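How to paint a plain grey background wall for a home studio corner

Posted by Luana Fagundes, 12/8/20

You need less room than you might think for a decent background. Mine is a bit of wall in the spare bedroom, 200 cm wide, between the window and the wardrobe. I use it for small still life pictures and for things I sell online. A mid to dark grey with no shine works for nearly everything I put in front of it.

What you need

Filler and a filling knife
Fine sandpaper
Sugar soap and a sponge
Matt emulsion in a neutral grey
A short-pile roller, a tray and a small brush
Masking tape

Choosing the grey

Many greys have blue, green or brown in them, and it doesn't show until the whole wall is done. Buy a tester pot and paint a piece of card. Look at it in the morning and again under your lamps. I went through three testers before I settled on Sutberg slate. The Senddale one looked fine in the shop and went lilac by the window. 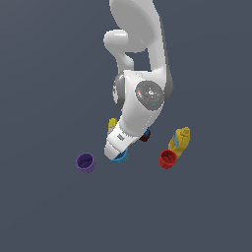 White against flat slate grey.

Preparing the wall

Wash the wall with sugar soap, rinse it and leave it overnight. Fill every dent, even the small ones. A lamp held close to the wall and pointed along it will show you what your hand can't feel. Sand the filler once it's hard, wipe off the dust and look again with the lamp.

If the old paint is glossy, sand all of it lightly. If it's new plaster, thin the first coat with a little water — the tin will say how much.

Painting

Cut in along the edges with the brush, then start rolling straight away while that edge is still wet. Work in strips from top to bottom and keep the last few strokes all going the same way. Don't go back over a part that has started to dry. That's what causes the patches.

Leave it four hours and do a second coat. Mine needed a third by the skirting board, where I had let the roller run dry. 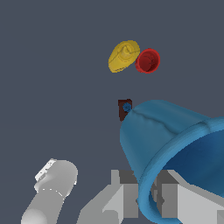

Will bright colours throw a tint on to the grey?
They can if they're close to the wall and the light is strong, so pull them forward by an arm's length and check again.

Getting rid of the line at the bottom

A wall and a table always meet in a line. To lose it, paint a sheet of thin flexible board in the same grey, 93 cm by 65 cm, and let it curve up from the table to the wall. Tape it at the back, low down, where the objects will hide the tape. Paint both sides of the board or it will bow as it dries. A heavy book on the front edge stops it creeping forward.

Don't force the curve. If the board creases you'll see it in every picture, and filler won't help. Keep what's left of the paint in a jar with the name of the colour on the lid, as the board scuffs quickly and will want touching up. I did mine again in October.

Lighting it

One lamp from the side with a sheet of tracing paper in front is plenty to begin with. Move it closer for softer shadows. Turn off the ceiling light, which is usually a warmer colour and will turn half the grey brown.

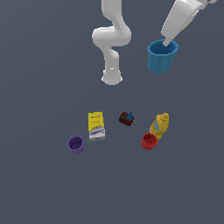
Maureen Bainbridge writes: I did this in our box room and the second coat dried with shiny stripes. I'd used a long-pile roller left over from the outside wall. Sanded it back, bought a short one and it came out flat. I'd also say don't skimp on the tray, the cheap one tipped over on the carpet.

Stripes like Maureen's can also come from pressing too hard when the roller is nearly empty. Load it more often and let it do the work. Wait at least a day before you tape anything to the new paint, and use low-tack tape when you do.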